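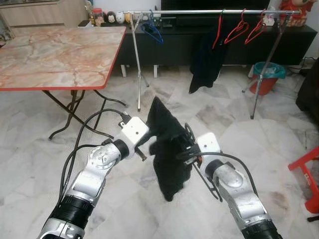 **Laundry and Wardrobe Assistant, part time**
Bendusholm Guest House and Sports Lodging
Posted January 2020

Bendusholm is looking for a part-time assistant to take care of washed clothing for our long-stay guests. Most of these guests are athletes and coaches who stay with us through the end of May. They send down a lot of training clothes, mostly dark tops and jackets, and they need them back sorted, folded or hung, and ready to wear.

The job is 32 hours every two weeks. Shifts start at 9 in the morning and last five hours, with shorter ones when the house is quiet. You will report to Afia Bonsu, who runs housekeeping.

## What you will do

- Pick up clean clothes from the dryers and bring them to the folding room on the ground floor.
- Check each piece for the guest's tag before it is folded. If there is no tag, it goes in the unclaimed pile and gets written down in the book.
- Turn everything right side out. Sleeves too.
- Fold T-shirts and light tops. Hang jackets and anything with a zipper.
- Match teamwear to the right group. Two of our regular groups, Ikis and Amoah, both wear black, so you will need to read the labels.
- Take finished bundles up to the rooms before dinner.

Black clothes are the bulk of the work. They show lint and they are hard to tell apart, and a top that has been bunched up in the dryer needs a good shake before you can find the shoulders.
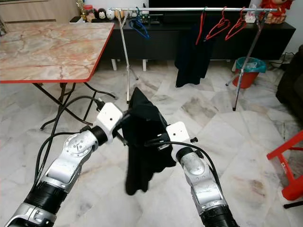
We fold standing up. Hold the top by both shoulders, let it drop, smooth the front with one hand, then lay it face down on the table. Sleeves in, sides in, bottom hem up to the collar. If you have worked in a store you may know another way, and that's fine as long as the bundles come out the same width. They have to fit the shelves upstairs.

You will be on your feet on a tiled floor for the whole shift, so wear flat shoes with a closed toe. We do not provide shoes. We do provide an apron and a lint brush.

The room is shared with other staff. Please leave the table clear at the end of your shift, put spare hangers back on the rail, and pick up anything that has landed on the floor. Clothes that have been on the floor get checked again and go back in the wash if they picked up any dirt.

## What we ask for

- You can lift a full laundry bag up one flight of stairs.
- You can read care labels, or are willing to learn them. We have a chart.
- You are careful with other people's things. Guests leave keys and cash in pockets, and all of it goes in an envelope to the front desk.
- Some experience in a laundry, hotel or clothing store is useful but not required. 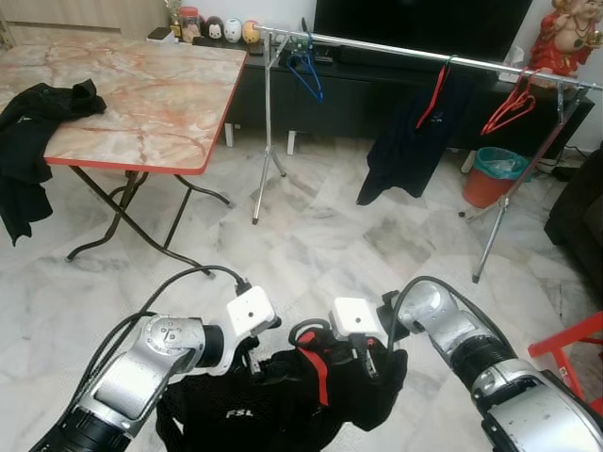
## Pay and training

Pay is hourly, at the housekeeping rate, and goes out every second week. Meals are included on any shift that runs past noon. The first seven shifts are training and are paid at the full rate. Rangi Trevaskis does most of the training and will go over the wash program, the tag book and the hanging order with you.
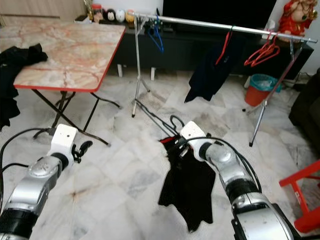 *Folding table and clothes rack, with black garments to sort.*

## How to apply

Send a short letter to Fabian Camenzind at the Bendusholm office, or drop it off at the front desk. Tell us which hours you can work and when you could start. A resume is welcome but a list of past jobs is enough. Please include the name of one person we can call.

If you applied last year for the Predstead house, you need to apply again. We do not carry letters over.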